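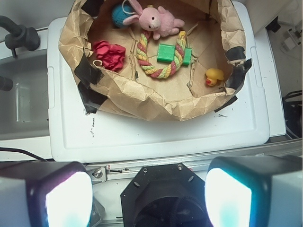

Paper bin with the toys in it, black tape on the rim.

Tuesday, April

Salt dough, fourth batch. Windows open, people outside in shirtsleeves, me rolling out stars and listening to the oven fan. Christmas starts in April in this trade and I have stopped mentioning it at parties.

Where we are: the Daltholm shop wants a hanging set in off-white, stars and plain discs, with a hole big enough for real ribbon. Their word was "real." Last year's hole took a thread, if you licked the thread first. They want 100 pieces to look at before they say yes to anything, and more than 4000 if they do say yes. I'm writing the second number down small.

Dough as before, flour and fine salt, warm water added until it stops cracking at the fold. Kneaded it longer than last time and let it sit under a damp towel while I had lunch. It was much better behaved. Batch three was rolled straight from the bowl and every star came out with one arm a little shorter than the others, like it was pointing at somebody.

Cutters: the new steel star from Trallusik is very sharp and very pretty and holds on to the dough like a relative at a train station. Dusting it with flour helps but leaves white in the corners, and that shows up after varnish. A wipe of oil works. Too much oil and the varnish crawls away from the edge, so it has to be a wipe and then a second wipe to take the first one off. The old dented cutter drops its stars perfectly every time and they look terrible.

Holes: a drinking straw is the right width before baking and slightly too narrow after. The dough puffs inward. Used the fat straw from the smoothie place and the ribbon went through without an argument. I've asked Aslı to bring a handful more of them. She says she'll have to drink the smoothies.

Oven: the Kröger runs hot at the back left, as it has since the day we got it. Low heat, door closed, trays turned halfway. Top tray flat, bottom tray not flat. The discs on the bottom came up at the edges into little saucers. Alper suggested we sell them as little saucers.

Flipped the second load over once the tops felt firm and put the wire rack on them as a weight. Almost all flat. The rack left a faint grid on the discs, which I can sand, or which Alper can rename.

Color: this is the part that annoys me. Off-white going in, pale toast coming out, and the toast gets darker toward the back left, see oven. In a row on the bench they look like a paint card for beige. Air drying gives a better white but takes days, and two of the air-dried stars from the last batch still bend if you press the middle. A bendy star will not live through a summer in somebody's attic.

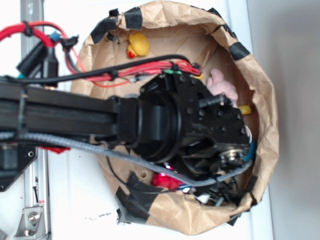 Which leaves painting. I tried a thin white wash on half the trays, brushed on and rubbed back with a rag. It evens out the toast and keeps a bit of grain. It also triples the handling, and when I think about the small number up there I feel tired in advance. Alper dipped a few instead, holding them by a bent paper clip through the hole. Faster, but the drip at the bottom point dries into a bead. On a star it could pass for a choice. On a disc it looks like the disc has a cold.

Varnish: Plemier matte, two thin coats, front and back and inside the hole. The inside of the hole is where damp gets in, and the January returns had all gone soft there and dropped off the ribbon. Matte really is matte this time. The can we had before was also labeled matte and gave everything the shine of a glazed donut, so I had been prepared to be bitter about it and now have nowhere to put that.

Left one varnished star and one bare star on the windowsill over the sink. Will look at them on Friday and then again when I've forgotten what they're for. Please don't tidy them away. Please don't eat them either, Alper, I know it was a joke, the salt content is not.

Ribbon: Aslı likes the undyed cotton, I like the gray linen. We laid them side by side and each of us came away more convinced. The cotton is cheaper and frays. The linen holds a bow. Daltholm can pick, and then we can both be wrong.

To do:
-- Wipe, second wipe, every time. Write it on the wall by the cutters.
-- One tray per load, middle shelf, until the oven has been looked at.
-- More fat straws (Aslı).
-- Dip test again with the clip tilted, so the drip goes to the back.
-- Ask the shop if "off-white" has room in it for toast.
-- Find the good sandpaper. It was in the drawer with the ribbon and now there's only ribbon.

Oven off at ten past six. Last tray still cooling on the bench, stars only, leave the towel on.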